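April – Lalero Play Research Notes
12 min read

4.2 Difficulty estimation and hint timing

Level difficulty in Gremska was estimated from play logs and not from the ratings assigned by the level designers. The logs cover 1,311 player accounts and 3,469 completed or abandoned attempts on the tile-sliding levels of the mobile build. Attempts in which the app was sent to the background before the first move were dropped. For each remaining attempt we recorded the number of moves, the number of undo steps, the time to the first move, and whether a hint was requested.

The Somogyi score used in Section 3 treats undo steps as a sign of search. A level with many undo steps and few restarts is scored as harder than a level with the opposite pattern. This choice affects the ranking mainly in the middle of the set. At both ends the ranking agrees with a simple count of moves above the optimum. Players who bought extra hints were kept in the sample – their undo counts were similar to those of other players up to the first hint, and only the part of the attempt before that point was used.

Hints were offered after a fixed delay in the control build and after a predicted stall in the Skarkivness build. The stall model was trained on 235 hand-labeled attempts. It flags a stall when the time since the last move exceeds the player's own median by a set factor and the last two moves cancel each other.

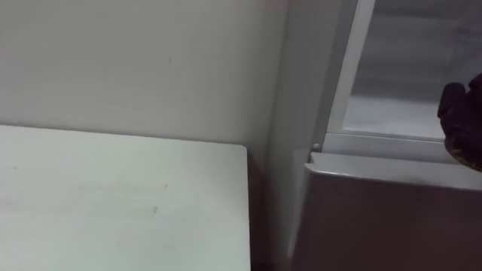

Figure 3. White tabletop and wall, seen from above at a shallow angle.

Background art was held constant across builds, as earlier work on the object-search levels showed that low-contrast detail changes the time to the first move. Plain surfaces do not remove this effect. The tabletop in Figure 3 is matte and white, yet it has a faint grey smudge near the middle and a second small mark close by, and soft spots of this kind can compete with a target of similar size and tone. Search levels were therefore left out of the difficulty ranking and are treated separately in Section 5. The tile-sliding levels use a flat fill behind the board, with a cap of 500 ms on all tile animations.

Contact the editors | © Lalero Play Research Notes | Back to top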